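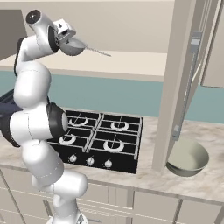 "We Don't Have a Reel": A Talk With the Founder of Clenero

Every production company I have ever talked to says it tells stories. Clenero's founder used the word four minutes into our conversation, caught my expression, and asked if we could start again.

"Fine. We make videos that companies pay for," he said. "Most of them run under two minutes. Some of them are good."

Clenero has been in business for 11 years, first as a one-person editing service and now as a studio with 24 people on payroll. It produces brand films, live events and the long internal videos that employees are told to watch before their benefits kick in. The founder came up through theater lighting and then trade show production. He asked that his name be left off this piece, which struck me as an odd request from someone in publicity. He said he wanted clients to hire the company and was tired of being invited to panels.

I had come mostly to ask about the missing reel. In April, Clenero took its highlight video off its home page and put up a plain list of jobs, with the length of each shoot and what the client wanted out of it. The trade newsletters treated this as a brave act. I thought it looked like a marketing stunt, and I told him so.

"It's partly that," he said. "We got calls. I'm not going to pretend we didn't like the calls."

But he also said the reel had become a problem. It was cut from 47 projects, many of them made by people who had since left, and a few in which Clenero had handled only the sound or the last round of edits. "You'd see this gorgeous shot of a harbor and think, those guys can shoot a harbor. We didn't shoot it. We fixed the color."

Does everyone in the business do that? He said yes, and that he did it for years.

The list has its own gaps. It leaves out Prustach, a trade fair for kitchen and bath suppliers that Clenero produced for two seasons before the contract went elsewhere. When I brought it up he was quiet for a bit, then said the work was "fine" and the relationship was not. Clenero had promised same-day video from every booth and delivered some of it three days late. The organizers withheld the last payment. He wouldn't say how much it was.

"If we're going to list jobs, that one should be up there," he said. "You're right about that." As of this writing it is not.

We moved on to Saraç, the furniture maker whose campaign gets mentioned whenever Clenero comes up. The main film is a single take of a table being sanded, with no music and no voice, and it won a couple of regional awards. I asked whether it sold any tables.

"I don't know," he said. "They told us they were happy. They hired us again. I've asked for numbers and I get a nice email back."

I found this more interesting than anything on the company's website. A good part of the branded film business rests on clients who say they are happy and studios that don't push. He agreed with some of that. View counts, in his opinion, are close to useless, and he has stopped putting them in his wrap-up reports unless the client insists. One client did insist, and then used the figure in a press release after rounding it up.

There is a part of his pitch I still don't buy. Clenero says it gives every job, large or small, 100 percent of its attention. With a staff that size and a calendar he describes as "stupid until Thanksgiving," that can't be so, and I said it. He tried to defend the line for a while. It means, according to him, that a senior producer reads every script. Reading a script and giving it your full attention seem to me like different things.

"My sister says the same," he said. "She wants it off the site too."

The next big job is Brunenex, a two-day event for independent photographers and magazine editors that opens on 1st September. Clenero is producing it and also owns part of it, a first for the company. He is nervous about the ticket price, which he thinks is too high, and about the venue, which has one freight elevator. There will be talks, a print fair, and a portfolio review where every photographer who signs up gets a full half hour with an editor.

I asked what happens if the editors don't come. Portfolio reviews have a habit of advertising famous magazines and sending whoever was free that weekend.

"Then people should ask for their money back," he said, "and I'd have to give it to them." I asked if that was written down anywhere. He said he would check with whoever was doing the ticket page.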